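Unit 4. Good practice with hand-held grippers

Notes for the second part of the course. Please read them before the practical session. The text was first written by Brenda Sepúlveda for the Vandport group, and I have changed the parts which were not clear to last year's students. If you find a mistake, write to me. (Aoi Kobori, version of Mar 15, 2025)

## 4.1 What this unit covers

In Unit 3 we spoke about fixed arms and the fence around them. A hand-held gripper has no fence. A person carries it, does a task with it, and the recorded movement is used later to teach an arm. For this reason many students believe that no rules are needed, and they begin to work without any preparation. The danger to the body is smaller than with an arm, this is true. But a tired wrist, a fall over a cable or a week of bad recordings are also damage, and all of them can be avoided with simple habits.

The words in these notes are used in this way:

- **must**: a rule of the course. If you break it, the session is stopped.
- **should**: good practice. You may do it differently if you write down why.
- **may**: your own choice.

These are house rules. They do not replace the law of your country or the standards which we read in Unit 2. When two rules say different things, follow the stricter one.

## 4.2 Before you pick up the gripper

1. Walk once through the whole area where you will work. You must do this with empty hands.
2. Look for cables on the floor. A cable which crosses your path must be moved or fixed down with tape.
3. Push chairs away, especially chairs with wheels. They move when you touch them with your leg, and you will not be looking at your legs.
4. Open and close the gripper 3 times. It should move freely for the full distance.
5. Check the markers. They must be clean and flat, and the edges must not be lifted. Do not clean them with alcohol, the print comes off.
6. Write the number of the gripper in the session sheet.

In the Huenchumán exercise, half of the groups forgot point 6. Afterwards we could not say which calibration file belongs to which recording, and 34 recordings had to be thrown away. I mention it every year and I will mention it also this year.

## 4.3 How to stand and how to hold

Use both hands when you carry the gripper and when you do the first movements. One hand is permitted later, if the task needs the other hand. Keep the fingers behind the markers at all times. A marker which is half covered by a finger is worse than a marker which is not visible at all, for the software may still accept it and give a wrong position.

The elbows should be a little bent. Beginners often stretch the arms completely, and after ten minutes the shoulders are hard. If you wear a harness, adjust the straps before you start and close both buckles. The straps should lie flat and should not press on the neck.

In the starting position, you stand with a clear view of the table and hold the gripper in front of you, with both marker cubes free above the hands.

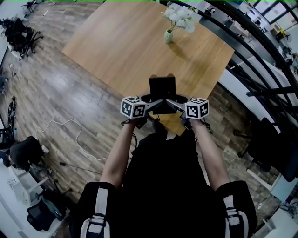
## 4.4 During the recording

Move at the speed at which you would like the arm to move. This sounds easy, but most people go faster when they know the task well. The Drilum sheet at the end of your folder has a column for the time of each attempt, and if your times become shorter and shorter, please slow down.

- Do not walk backward with the gripper in your hands. Turn the body first, then walk.
- Keep the gripper's own cable on one side of you. It must not go between your legs.
- Speak only if it is necessary. "Stop" has one meaning in our room, and everybody must stop when they hear it.
- Other people may sit and work in the same room, but they must know that a recording is running.
- Objects which can break or spill, for example glasses and vases, should stand outside the reach of the task or be part of it. There is no third case.

A session must not be longer than 500 attempts for one person in one day, also when the person feels well. The complete Rivwood set has 700 attempts, so you must divide it between two people or between two days.

## 4.5 People in the picture

The camera records more than the table. It can record faces, screens and papers of colleagues. Before the first recording you must ask each person in the room if they agree, and you must write the answer in the session sheet. A person who says no does not need to give a reason. In this case turn your working direction, or choose another hour.

## 4.6 After the session

Put the gripper back in its case with the jaws open. Roll the cables in large loops; do not fold them. Copy the files on the same day and compare the number of files with the number on the sheet. If the numbers are different, do not "repair" the sheet. Leave both numbers and add a note.

## Homework

Read section 4.2 again and make your own checklist for the room where you work. It should fit on one page. Bring it on paper to the practical session, where we will exchange the lists and use the list of another person.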